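Perkano Bedroom Set: README

Hi, and thanks for downloading this. I put the Perkano Bedroom Set together because I wanted to answer one small question about humanoid robots picking up laundry, and then the recordings turned out useful enough that other people kept asking me for the drive. So now it has a page and a license file and everything!

What's the question?

Does a robot do a better job of picking clothes off a bed and putting them in a basket if it has seen its own feet during training? That's really it. Most of the tabletop data I had used before never shows the legs at all, and the policies I trained on it were fine at a counter and hopeless next to a bed. They'd shuffle up too close, or lean from too far back. I had a hunch that the look-down moments (the bits where the head tips toward the floor before the hands do anything) were carrying more information than I gave them credit for.

What you get

1298 episodes, all teleoperated, all head camera plus joint states. 800 of them are the training split and the rest are for validation and test. The split is done by room layout and not by episode, so please don't reshuffle it or your numbers won't mean the same thing as mine. There are 11 layouts. Layouts differ in where the bed sits, which way the rug is turned, and where the baskets go.

Each episode folder has:
video.mp4 – head camera, color only
joints.csv – positions and commanded positions, body and hands
phases.json – my hand-marked phases (look down, step, reach, grasp, drop, reset)
notes.txt – whatever I typed while it was recording, sometimes nothing, sometimes a rant

The phase labels are mine and mine alone, so there's no agreement score to report. Where I couldn't decide between "step" and "look down" I went with "look down". If you're fussy about boundaries you'll want to redo those two.

How I trained on it

I used Moges, which is my own little imitation learning codebase (separate repo, much messier README than this one, sorry). Every run is the same network and the same number of steps. The only thing I change is the input. The "full" version sees the whole picture. The "no-feet" version gets a flat gray mask over the region where the robot's own legs show up. The mask follows the head angle so it doesn't eat the basket when the robot looks further out – getting that right took me most of August, and the script is in tools/mask_legs if you want to save yourself the trouble.

What I found

The full version stopped at a sensible distance from the bed more often, and its first reach needed fewer corrections. The no-feet version still did the task, just with a lot of fidgeting. On the grasp itself I saw no difference I'd be willing to defend. Once the hand is in the cloth, I don't think the feet matter much, and I'd love for somebody to prove me wrong on that with a better hand policy than mine.

I also tried feeding leg joint angles to the no-feet version to see if that closed the gap. It helped a bit. My guess is that the angles say where the feet are relative to the body but can't say where they are relative to the rug or the basket, and the picture gives you both at once. That's a guess, though, and I haven't run the experiment that would settle it.

Example view
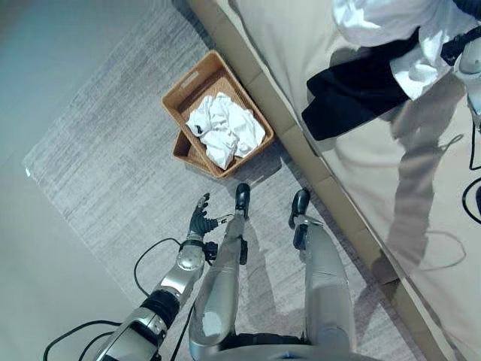

Head camera, looking down: both feet on the rug, one hand open, basket of white clothes in front and the bed to the right.

For this kind of view the mask covers the legs and feet and leaves the arm alone. I went back and forth on whether to mask the arm too, and there's a flag for it (--mask-arm), but all the results above are with the arm left in.

Known problems

Shadows. The robot throws its own shadow across the bed and the rug, and I have a nagging feeling the policy uses it to judge distance. I never controlled for lighting.

White clothes on pale sheets are overrepresented, so don't expect much from this set if your laundry is colorful.

2 layouts were recorded with an older hand calibration. They're flagged in layouts.csv and you can drop them with --skip-old-cal.

Getting it

The download script is get_data.sh and it pulls from the Stotelau mirror by default. If that one's slow, pass --mirror praler. Checksums are in the same folder. Bug reports go in the issue tracker, and please include the episode number or I'll just have to ask you for it.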